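The bottle that wouldn't let go

Trukitthorpe, March 17, 2025. Pick up bottle, put on coaster. Simple job. It went wrong 13 times out of 200 at Akitz, and always the same fault: fingers told to open, grip stayed shut. Arm pulls away, bottle goes with it. 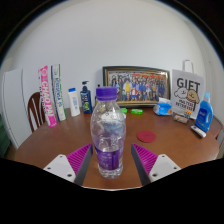
Open fingers either side of the water bottle, red coaster waiting to the right.

Jayanthi Mudaliar blamed the pads first. Too grippy. Swapped them, no change. Then the Varholm driver board, which was runing hot by the tenth go or so. Closer. A late "open" signal, dropped when the board got busy.

"It thought it had let go," she says. "That's the bit that scares me." 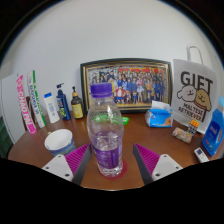 What changes now

No lifting away untill the fingers report open. Slower, yes. Fix ships in July.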